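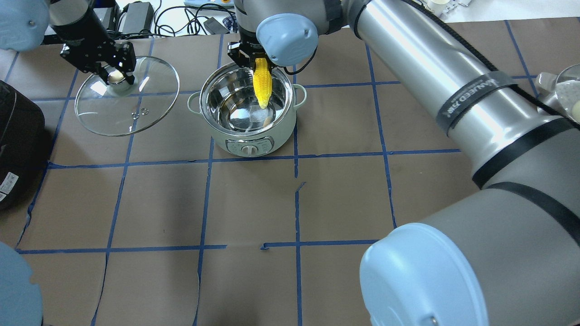 Nadja Kälin asked me after the last open day why we let visitors stand there while the arms do something a child can do in two seconds. I'm going to start with her question and come back to it at the end.

Opening, keep it short. Thank Gresolstead for the room. Say who was on the visit: Leonie Leitner, Ximeng Cao and me. We went to the Oment lab in Pristport for their open day on September 17, 2026.

The pot task. One arm has the lid, the other has the toy corn over the pot. Point out the lid first. It's clear glass, and the gripper has it by the knob. People look at the corn and miss the lid. Glass is hard for the cameras. Ximeng can take questions on that.

Point out the blue tape. The grid on the paper is how the staff put things back between runs. Each object has a starting cell, written on a sheet by the door. The tape lines aren't straight and they told us that's fine, they only need to know which cell.

How the day ran. Groups came in every half hour. A 2 minute introduction, then the demonstration, then questions. They had 240 people through. Leonie liked that the operator kept quiet during a run and talked only between runs. I'd copy that.

Numbers slide. Leave it up while talking. 1000 recorded runs of this task before the open day. On the day itself, 78 runs in front of visitors. I don't have the success rate. If asked, say Oment plans to publish it in November.

What visitors asked. Mostly, is it being driven by a person? Second, why a toy? The operator said toy food keeps its shape all day and real corn doesn't. Third, when can I buy one. Skip the third if time is short.

Back to Nadja. My answer is that picking up a lid and holding it out of the way with one hand while the other hand works is most of what happens in a kitchen. Visitors saw that slowly enough to follow it. She still thinks the wait between runs is too long, and I agree with her.

Hand over to Leonie for the safety part. Water is on the side table.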